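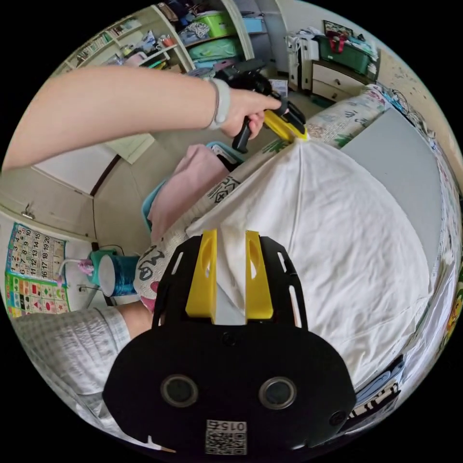
Chapter 4
Regional Food and the Shop Shelf

Food shops reflect the districts in which they stand. A branch in a fishing port will stock goods that a branch of the same firm, 50 miles inland, does not carry at all. This chapter considers how such differences arise and why they persist even where buying is controlled from a head office.

The main case is that of Lallness, a market town known for its soft cheeses and smoked eel. Two grocers trade there. Ison buys centrally and offers 800 lines, of which 69 come from local makers. Caldeira leaves the choice of fresh goods to each branch manager, and its counter changes with the season. Every July, when the Flenau plums ripen, both shops give them the front display.

Students should keep two questions in mind while reading. The first is whether local demand shapes what a shop sells, or whether customers learn to want what is put before them. The second concerns price: regional goods often cost more than their national equivalents, yet they continue to sell.

Terms printed in bold are defined in the glossary. The opening section deals with supply, beginning with the wholesale market at Flenau.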